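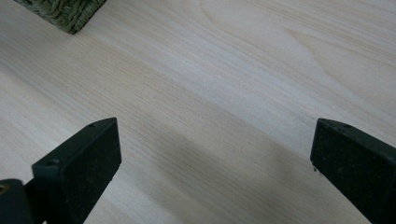 Does a robot get tired of doing the same job all day? One visitor to the Wevham open day asked that before the first demonstration had even started, and the guide said no, but its parts do wear out.

Reading time: 2 min

The open day takes place every August in the Hurley building. Children can watch a robot practice picking things up.

A gripper is the robot's hand. This kind has two stiff fingers. They move together to hold an object and move apart to let it go. Your own fingers bend and can feel what they touch. A gripper's fingers may not do either, so a person or a computer has to tell them when to stop squeezing.

Picking up one thing sounds easy. The Trinanitz team had its robot practice 1000 times before the visit, and it still missed some 200 of them.

After the demonstration, visitors can try the controls. The last turn is at 4 p.m.

300 shares | 6 comments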